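Mulletti Drawer Insert, 12-Pocket Style -- Wemavholm Home Storage

Home / Closet / Drawer Organizers / Mulletti

In stock. Ships from our Mekholm warehouse. Item no. 142

For socks, underwear, tights, baby stuff, hankies, ties. Small soft things that end up in a heap. Drop it in the drawer, fill the pockets, done. No tools and no glue.

We've carried the Mulletti since December and it's been our best seller in the closet section ever since. First run was 1000 pieces, gone fast. Second run was 2000 and we still have a decent pile of those left. Price stays the same for now.

What you get
One insert, fabric over stiff board, folds flat
One spare base panel
Care card

Colors: oat, slate, dark green. Dark green is back -- the last batch came out too blue and we sent it back to Chauke, who do the sewing for us. New batch is right.

Sizing
Measure the INSIDE of the drawer, not the front. People measure the front and then it doesn't fit. Measure the height too, with the drawer shut if you can reach in from the one above. Some dressers have a rail across the top that steals room.

Small fits most nightstands. Medium is for a regular dresser. Large is for the wide bottom drawer. Two smalls side by side don't make a large, they come up a bit short, so order the large if thats what you need.
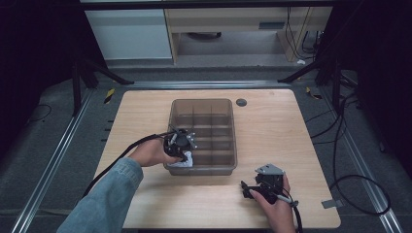 Folding for the pockets: thirds, then roll, then stand it up on end. Don't lay things flat in layers, you'll only ever wear whatever is on top. T-shirts are too big for the small, fine in the large if you fold them narrow. Bras don't go in pockets at all really, give them the long row at the back and nest them.

Got more socks than pockets? Two pairs to a pocket works for thin ones. Winter socks, one pair. Or put the winter ones away till you need them, that's what we do.

Care
Spot clean, mild soap, cool water. Air dry open. Not the washer -- the board inside will warp and we can't replace it for that. Lint roller for pet hair. If it smells like the box when it arrives, leave it by an open window overnight.

Shipping and returns
Free shipping over $100. Returns are fine as long as it's unused and the tag is on. Send it back folded flat in the same sleeve, please. We refund to the card you payed with. Exchanges for a different size go out once we have the first one back.

Common questions
Will it work on a shelf? Yes, but it has no front lip so things may lean out. Large is steadier.
Can I cut it down? No. The edges are bound and will fray.
Is there a lid? Not for this one. Lidded version is being worked on, no date yet.
Do the dividers come out? On medium and large, yes, every other one. Small is sewn in.

Stock levels last checked 20 Mar 2026. Oat in large is low. Email us before ordering more than a few of that one and we'll hold them for you.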